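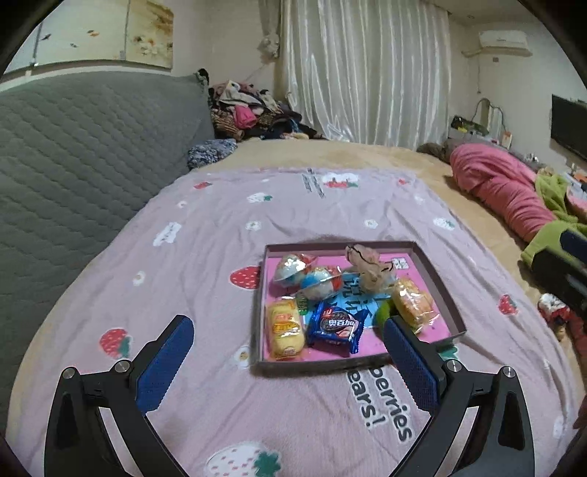 Draluven Fleece Fitted Sheet

Item no. 1753
Colors: tan, oatmeal, slate, dark green
Sizes: twin, twin XL, full, queen, king

The Draluven is a brushed polyester fleece sheet for cold bedrooms. It goes on like any other fitted sheet and takes the place of your cotton one from fall through spring. Both faces are brushed, so there is no wrong side, but the seams are finished on the inside only.

The fabric weighs 220 grams per square meter. Our older sheet, the Jamon, was lighter and is no longer made. If you have a Jamon flat sheet or pillowcases at home, the tan and slate will match closely but not exactly. The oatmeal was changed and will look darker next to the old one.

Fit

The pocket is cut for mattresses 9 to 15 inches deep. Elastic runs all the way around the hem. On a thinner mattress the extra fabric can be tucked under, though it will shift more at the corners. For foam toppers, measure the mattress and topper together.

Twin: 39 x 75 in.
Twin XL: 39 x 80 in.
Full: 54 x 75 in.
Queen: 60 x 80 in.
King: 76 x 80 in.

A small woven tag marks the bottom right corner. Start there when you make the bed.

What is in the package

One fitted sheet. Flat sheets and pillowcases are sold separately under item no. 2205. Pillowcases come in pairs and the opening has an envelope fold.

Washing

Wash before first use, alone or with similar colors. Use warm water and a regular detergent. Leave out fabric softener, which coats the fibers and makes the fleece feel flat. Tumble dry on low and take it out while the elastic is still slightly damp. Do not iron. Some lint in the first two washes is normal, and more so with dark green.

Fleece picks up static in dry rooms. A damp washcloth in the dryer for the last few minutes helps.

Crumbs and pet hair cling to the brushed surface more than they do to cotton. A rubber lint brush works better than a sticky roller.

Questions we get

Is it too warm with a comforter? For many people, yes. Most customers use it with one light blanket and keep the comforter folded at the foot of the bed.

Does it pill? It will pill somewhat where your feet and shoulders rest. A fabric shaver takes the pills off. Washing the sheet with towels makes it worse.

Can I use it over a heated mattress pad? Yes, if the pad's own instructions allow synthetic bedding. Keep the setting low.

Will you make it in a crib size? No. We have no plans for one.

Customer comments

"Bought the full in tan for my daughter's room, which is over the garage. She stopped asking for socks at night. Corners stay on." Shirin Ansari

"Good sheet, a bit snug on a 15 inch mattress. I would not go any deeper." Wing-sze Tsao

"The green shed a lot in the first wash. Fine after that." Tomomi Honda

Stock and shipping

Updated May 29, 2020: queen in slate is sold out. The next delivery is expected in July. All other sizes and colors ship within two working days. Orders of 25 or more sheets for camps and guesthouses are handled separately; write to Su-chen Fang in the order office.

Unwashed sheets may be returned within 30 days in the original bag.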